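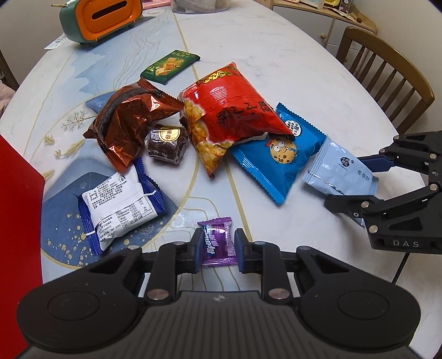
Figure 6. Two-handed sorting of packaged snacks, seen from the camera on one gripper.

6. Recording Demonstrations with Two Hand-Held Grippers

This section applies to operators who record household handling tasks for the Atley learning system. It assumes that both grippers have been charged, paired and calibrated as set out in Section 5. Operators who have not completed the Bozsik practice set should do so before recording.

6.1 Preparing the table

1. Select a table that is in ordinary use. Tissue boxes, placemats and similar belongings may remain where they are.

2. Spread the items over the table surface. Items may overlap slightly, and labels may face in any direction. Figure 6 shows an acceptable layout, with a large red chip bag at the center and smaller packets and sweets on either side of it.

3. Include items of different sizes and stiffness. A set made up only of large bags will not be accepted.

4. Check the lighting. Shiny foil wrappers may produce glare in the gripper camera. If the printing on a wrapper cannot be read in the preview, move the lamp or close the blind.

Note: Patterned tabletops are permitted and should not be covered. The Vundthorpe site records on plain surfaces only and follows a separate sheet.

6.2 Recording an episode

1. Hold one gripper in each hand with the jaws open. Keep any cable clear of the items and of the table edge.

2. Start recording from the tablet and wait for the tone in both grippers.

3. Hold still for one full second. The system uses this interval to align the two recordings.

4. Approach the first item at a steady pace. Close the jaws so that the item is held between the pads. Small wrapped candies should be taken by the body and not by the twisted ends.

5. Lift the item clear of the table before moving it sideways. Do not drag.

6. Place the item in the target area and open the jaws fully before withdrawing.

7. The second gripper may hold another item during this time. Both grippers need not move together, but neither should pass in front of the other's camera for longer than is necessary.

8. Continue until the task card is complete, then stop the recording. An episode must not exceed 60 seconds.

Caution: Do not squeeze sealed bags with full force. A burst bag ends the session until the pads have been cleaned.

Caution: Keep fingers away from the linkages while the jaws are closing.

6.3 Failed grasps

A dropped or missed item does not spoil an episode. Pick it up again with the gripper and carry on – recoveries of this kind are useful to the system and should be kept. Discard the episode only if an item is touched by hand, if an item leaves the table, or if either camera stops recording.

6.4 Labeling and upload

1. Enter the task card number and the site code.

2. Enter the type of each item handled. Use the general terms in the Cikusau item list (candy, chip bag, cookie packet) and omit brand names.

3. Rearrange the items after every 20 episodes, changing the position of the largest item first.

4. Upload at the end of the session. If the tablet displays Error 229, the two recordings differ in length. Save the episode locally and refer to Section 9.

Section last revised 30 August 2018.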